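Ticket 327
Opened: April 15, 2026
Site: Clarnau, upstairs room
Category: Furniture / Network
Priority: Low (requester selected Urgent)

Reported problem: Wi-Fi drops out whenever the chairs get rearranged. Requester believes the Fatlow chairs are "blocking it."

Log

Entry 1. Asked requester to restart the router. Requester asked which one was the router. Explained. Requester said they thought that was a plant thing. Restarted. Wi-Fi fine for 6 minutes.

Entry 2. Checked ticket history. Same complaint in February, closed with the note "moved chair, seems ok." No record of which chair, or where to. Thank you, past us.

Entry 3. Swapped the network cable for a new one. No change. Asked Risum whether they had touched anything on their end. Risum says no, and would like us to know they have 3,000 other customers.

Entry 4. On site. Sat in the room with a laptop and had the chairs moved one at a time, which is as thrilling as it sounds. Mesh chairs: no effect. Folding chair: connection gone in 2 seconds. Put it back, connection returned. The chair is innocent. Its leg was landing on the power strip switch.
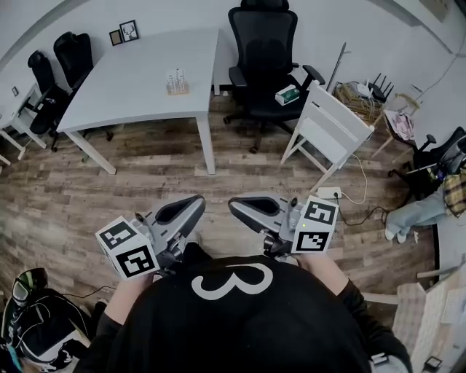 Entry 5. Room layout needs to change before this ticket can be closed for good. The router can stay in its wicker basket, where it seems happy. The power strip can't stay on the floor in front of the white folding chair, with cables trailing off to the right for the next foot to find. Proposed: strip goes up on the wall, cables get clipped along the baseboard.

Entry 6. Requester asks if the tall chair can be fixed under the same ticket, as "nobody can sit in it." Reason given: the tissue box lives there. Declined. Suggested the table.

Entry 7. Wall bracket ordered through Đỗ. Requester has been told to leave the folding chair alone until it arrives.

Status: Pending parts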